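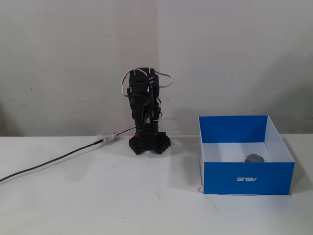 Small arm, open box: the kind of bench setup that planning software now gets sold on.

Every vendor says its software makes a cheap arm smart. Skultex says it about Plarkeck, a planner that takes camera input and sends out joint commands, with a learned model in between. The brochure promises 700 motions a shift. It skips the part where somebody has to calibrate the camera.

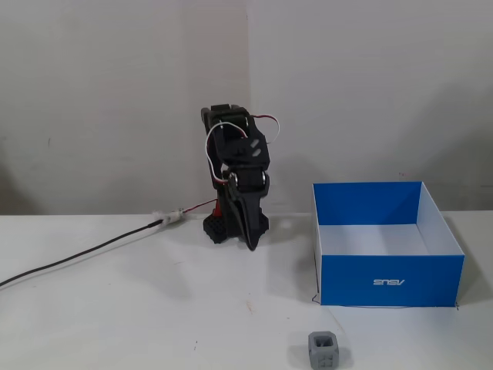

Does a learned planner remove the need for calibration?
It hides some of it. If the camera gets bumped, the model's guesses drift, and you find out when the grasps start to miss.

Lindholm, a small integrator, ran its own trial in February. Plarkeck finished 62 percent of its picks. An older scripted routine, with fixed waypoints and no learning at all, finished 54. That's a gain, but a thin one for software that wants a graphics card and a yearly license.
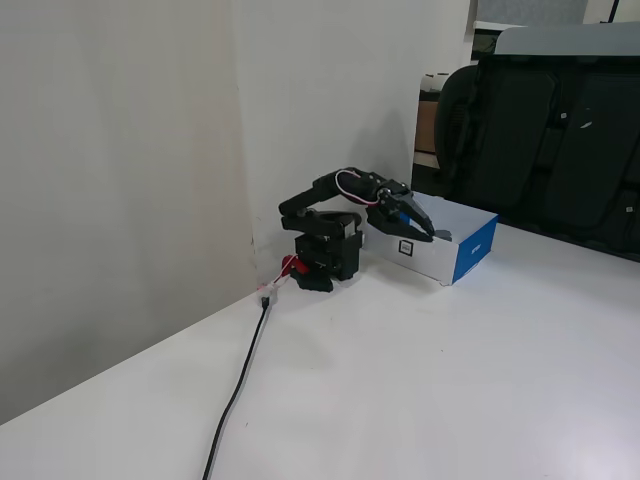
Fingertips at a small dark gray object on top of the box.

Pellilis, the open-source rival, at least logs why a plan was rejected. Plarkeck returns one of 6 error codes, and two of those mean "unknown."
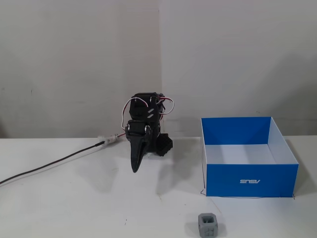

What should a buyer ask for first?
Ask for the failure logs, unedited, from a bench the vendor didn't set up.

Skultex says better logging is on the roadmap. It gave no month.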